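4. Leveling the Hviid Turntable

Do this before you fit the tonearm, while the thing is still light enough to forgive you.

1. Choose a surface that does not wobble. Press each corner with a thumb. If it rocks, find another one.

2. Set the plinth down with the four feet screwed fully in.

3. Place the supplied bubble level on the bare platter, over the spindle hole.

4. Turn the lowest foot out until the bubble wanders into the ring. One full turn raises that corner about 2 mm.

5. Wait 15 minutes and look again. The rubber settles, usually in the direction you least want.

Note: Owners of the older Stidari plinth have three feet and should go to section 11. You will find it shorter.

CAUTION: Do not back a foot out more than five turns. It will come off, and it will roll.
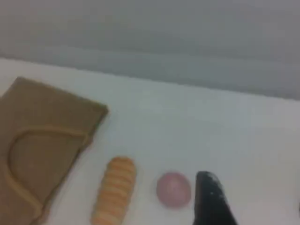
Belt changes call for somewhere clean to put the platter, label side up. Grit on the underside turns into a faint ticking that you will blame on your records. A piece of flat brown cardboard on a white tabletop does the job, provided the platter sits wholly on the cardboard and you wipe it first. Towels shed – skip them.

6. Refit the platter, spin it once by hand and listen. Scraping means the belt has slipped off the pulley. Return to step 3.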